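Plendell Steamed Bun Flour, 4 kg sack

Back in stock

We've been milling this one for a good few winters now, and it still gives us more pleasure than anything else on the shelf. It began when Baptiste Sabatier, who looks after our stone room, came home from a long trip with a head full of steamed buns and a suitcase full of scribbled notes, and spent the whole of January trying to get the same soft, pale, pillowy crumb out of English wheat. He got there in the end (the early batches went to the hens, who were very good about it).

Plendell is a soft, low-protein white flour, sifted twice and never bleached. It takes up water slowly, so please don't be alarmed if the dough feels a touch dry for the first few minutes — keep kneading and it will come right. Because the flour is unbleached your buns will be a shade creamier than the ones you may know from the restaurant, and we think they taste all the better for it.

Choosing a size

The 4 kg sack suits most households. We also do a 17 kg catering sack, which is a proper armful and goes out on a separate van, so do allow a little longer for that one. Both come in plain paper with a stitched top, and the paper is lovely for lining shelves afterwards.

A simple dough to start you off

Put 600 g of flour in a big bowl with a teaspoon and a half of dried yeast, a spoonful of sugar and a pinch of salt. Pour in 300 ml of warm water, bring it all together and knead until it's smooth. Cover it and go and do something nice for an hour. Shape your buns, set each on a square of baking paper, and give them another half an hour before they go anywhere near the steam.
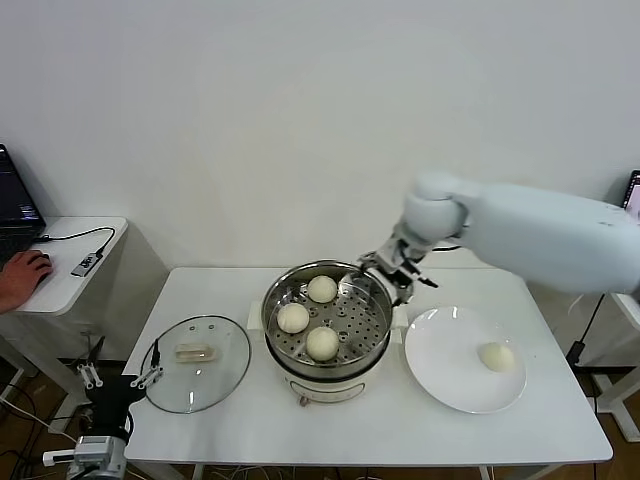

Give them plenty of room, as they do swell, and start with gentle steam if you can. Twelve minutes is right for a plain bun the size of a small orange, and a filled one wants a few more. When the time's up, turn off the heat and leave the lid on for a little while, or the tops may wrinkle. Leftovers freeze beautifully and can be steamed again straight from the freezer.

Storage

Keep it cool and dry, in a tin or a lidded tub, and use within six months of opening. Contains wheat (gluten). Milled in the same building as our rye and barley flours.

Goes well with

Suka fine sugar, 1 kg
Trasell dried yeast, resealable tub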